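Jostomside opens bookings for its dusting humanoid

I've been nagging Jostomside for a go with their home cleaning robot ever since the summer, so I was very pleased when the message came through that bookings are open. As of 10 September 2022 you can hire one by the half day in Wenside, with a person from the firm along for the whole visit.

The service is called Ultetti and it's aimed at people who want the low jobs done: skirting boards, the floor under the sofa, all those corners you have to kneel for. The robot walks on two legs and uses an ordinary duster, which I rather like (no special brushes to buy!). It doesn't do windows, it doesn't do stairs, and it won't go near anything breakable unless you've signed the form.

Annelies De Bruijn, who runs the bookings, told me they had 1,843 names on the waiting list by the end of June. "We thought we'd get a few hundred, so we had to go back and redo the whole timetable," she said. The first visits go to people on that list, and the rest of us can take what's left over.

I spent a morning with it and had a lovely time, though I'd say bring a book. It's slow. It takes ages getting itself lined up before it starts on a patch, and the operator likes you to stay on the other side of the room while it's working. I asked if it could do the top of a wardrobe and got a very polite no. On the plus side it's quieter than my hoover, and I had a good long chat over a cup of tea, which I don't get when I do the dusting myself.

My favourite bit was the floor by the armchair. You get to follow along on a tablet showing the view from its head, looking down past its own legs at the duster, and I could have watched that all day.
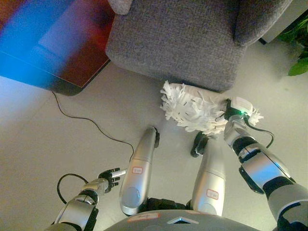 Prices and how to book

A half day is 1,000 kronor, or 2,000 if you want the full day, and the operator is included in both. You need a hard, level floor, so thick rugs have to be rolled up before they arrive. Bookings are through the Jostomside website or at the counter in the Paulauskas hardware shop, where they've also got leaflets. There are 2 robots doing the rounds to begin with, so expect a wait. I've put my name down for another half day.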